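Chapter 5
Paying for It: Planning and Budgeting for Equipment

Now we come to the part of the course I look forward to most! You have chosen a job for your machine, and you know what a good result looks like. What will it cost to get there, and in what order should you spend the money?

Beginners nearly always start with the price of the arm. Wanda Haverford, who planned the laundry-handling project at Trundalix, started at the other end. She wrote down the work first (pick up a garment, spread it, fold it, stack it) and asked what each step needed. Her first list had 23 lines, and only 2 of them were for robots. The rest covered hand-held grippers, spare finger pads, storage, training time, repairs and a great many clothes.
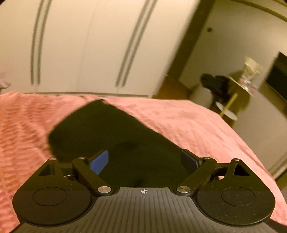
Page last changed: May, by N. Villanueva

A hand-held gripper over a piece of dark cloth is a modest bit of kit, and it is a lovely place to begin a budget. Look at the parts that move or touch things: the blue pads at the fingertips, the linkage arms, the pins they turn on. Each raises a planning question. How long will a pad last? Can we fit a new one ourselves? Do we keep spares on the shelf, or wait for a delivery while people stand idle?

We will sort costs into three groups. Buying costs are paid once. Running costs come back every month, whether the machine is busy or not. Changeover costs turn up when the work changes, say from towels to shirts, and they are the ones most often left off the page. In Haverford's first year, changeover took 70 hours of staff time that had no line of its own.

By the end of the chapter you will be able to draw up an equipment list from a description of the work, compare buying with hiring, and set aside a sensible sum for spares. Keep your notes from Chapter 2 close by, as Section 5.1 begins with the task sheet you wrote there.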